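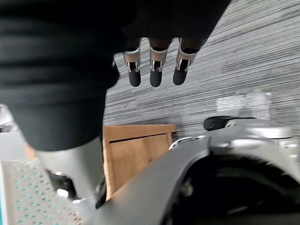 Kurncombe Blackout Lining
Product code 427

Kurncombe is a heavyweight blackout lining for curtains, stage drapes and window panels. It is supplied by Clindberg to schools, hotels, theaters and private customers, and is sold by the yard or by the full roll.

Colors
Black, ivory and stone. Orders for more than one length in the same color are cut from a single roll wherever stock allows.

Roll length
A full roll holds 50 yards. The minimum cut is 4 yards.

Care
Machine wash cold on a gentle cycle. Do not bleach. Hang to dry and iron on the reverse at a low setting. Customers should allow for slight shrinkage when cutting panels to a finished length.

Making-up service
Curtains may be ordered ready-made through the Wumton workroom, which is managed by Fiorella Fiore. Please supply the finished width and drop, the heading style and the type of track or pole. Made-up orders are normally completed in 13 working days and cannot be returned unless faulty.

Samples
One sample of each color is available free of charge on request. Schools and hotels may ask for a larger hanging sample, to be returned after use.

Related products
Caputo Interlining
Caputo Weighted Hem Tape

Trade accounts
Applications should be addressed to Leonardo Fiore at the Clindberg sales office. The trade counter is closed on Saturday.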